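Large toy building bricks

Large toy building bricks are oversized plastic blocks made for small hands, usually from age 2 upward. They join by a wonderfully simple method: round studs on the top of one brick press into the hollow underside of the next. The square 2x2 brick, with four studs, is the workhorse of nearly every set.

Sets are sold in a handful of bright colors, with red, yellow and green among the favorites. Many bricks have a round tube inside the hollow, which grips the studs and lets even a tall, wobbly tower hold together – a lovely bit of design for such a plain object.

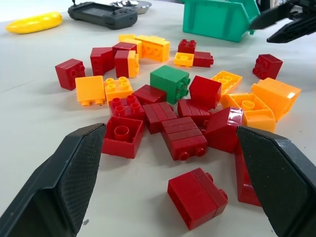 Most play begins with a heap tipped out on a table or floor. Children sort by color, hunt for a matching size, and learn to turn a brick stud-side up before pressing it down.

The Zundex range, first molded in Brisbridge, grew to 13 shapes, including arches and a much-loved sloping roof piece. Its rival Arko kept to plain rectangles and sold them in tubs. The toy museum in Brisbridge holds 3383 bricks from both makers, and every April it opens a building table for visitors.

See also: Construction toy; Fiadzo (stacking game); Wooden block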